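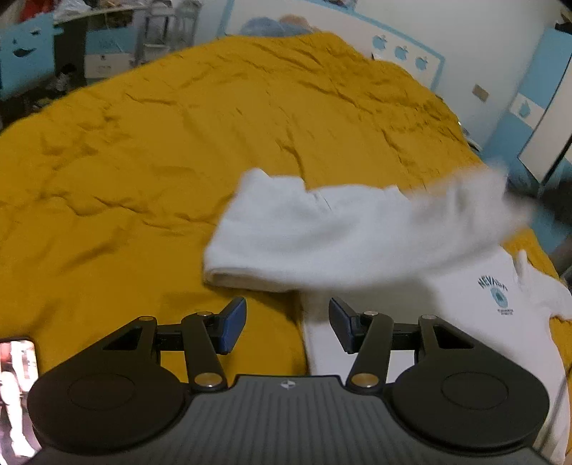 ## April 23, 2026, evening

Today was laundry day, and I did the folding on the bed again. The table in the kitchen is too small, and the bed with the yellow sheet is just the right height for my back if I stand close to it. I should have ironed that sheet. It has creases everywhere, with one long wavy line that I try to flatten with my hand every morning. It always comes back.

I started with the white things. White T-shirts are the easiest to fold and the hardest to keep nice. The one with the small "NEVADA" on the chest I spread out flat, and then I looked at it for a while. I have never been in Nevada. I bought the shirt at the secondhand market in Wiltdale for 2 coins, in November, when I was new here and had only warm clothes in my suitcase. The print is small and a little green, a little blue. In my language we have one word for this color, in English I learned "teal." I wrote it in my notebook the same evening.

My mother folds a shirt in the air. She holds it by two corners, swings it once, and it lands already half folded. I tried to learn this as a child and I still try. On the bed it goes better than on a table, as the cloth has more room to fall. My pile today was not as straight as hers, but it stood by itself on the chair until supper.

The detergent is almost finished. I use Sial, the bottle of 750 ml, because the shop in Pirness does not have the big one of 1,000 ml anymore. Costia is cheaper, but the smell stays in the pillowcases and gives me a headache. I wrote "Sial" on the shopping list and also "clothespins." Two broke last week in the wind.

I counted my money for the month too. After the rent and the bus card there are 145 left, and this must be enough for food and one pair of shoes. The shoes can wait if it does not rain so much. I will go and look at them anyway on the way to class.

What I did not do: the socks. They are still in the bag behind the door. Also the blue towel needs a new loop, and I promised myself to sew it before the end of the month. I have the thread but I cannot find the good needle.

New word today: "hem." It is the edge of the cloth where it is turned and sewn. The teacher says the h is not silent. I said it many times while I was folding.

Tomorrow I will wash the yellow sheet and hang it outside if there is sun.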